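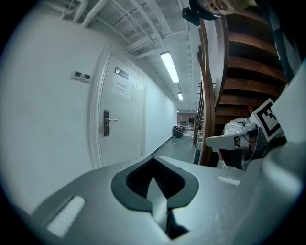

July 17, 2024

Equipment list for the second half of the year. Went through it with Hanyu Qiu this morning and writing it down before we both remember it differently.

Grippers. We have 12 hand-held units in working order. The plan for Gralham asks for 28 by the end of the year. Hanyu wants to order the lot at once to get the better price from Zundby. I would sooner split it, half now and the rest when the pad question is settled. The ribbed white pads are the part we keep reordering and I don't want a full shelf of bodies built round a pad we then change. Zundby will quote both ways.

Pads and small parts. Budget these as their own line this time. In May they went under "sundries" and we lost track of what a working gripper costs us over a few months. Need from Zundby: price per set of pads, and whether the dark rim piece is sold separately or only with the body.

Cameras. Two spares, same model as now. Mixing models means calibrating twice. Dai quoted in May and the quote has lapsed, so ask again.

Markers. We print these ourselves. Cost is the backing board and someone's afternoon. Check the stock of board before buying more. The last batch was cut slightly small and should not be used on anything new.

Fixed arms. Otia offered two on a one-year lease or outright. The lease is easier to get signed off but the service visit is extra and the controller goes back at the end. Buying looks better if Gralham runs past next summer. Not decided. Hanyu will put both sets of numbers side by side.

Transport cases. Not in the first draft of the list and should be. Foam inserts have to be cut to the gripper body, so measure a finished one with the pads on.

Power and network. Extension leads, cable covers for floor runs, one more switch. Cheap, can go on the card.

To do:
Me: Zundby split quote, Dai re-quote, board stock.
Hanyu: Otia lease against purchase, case measurements.
Delivery times to be asked for in writing from all three.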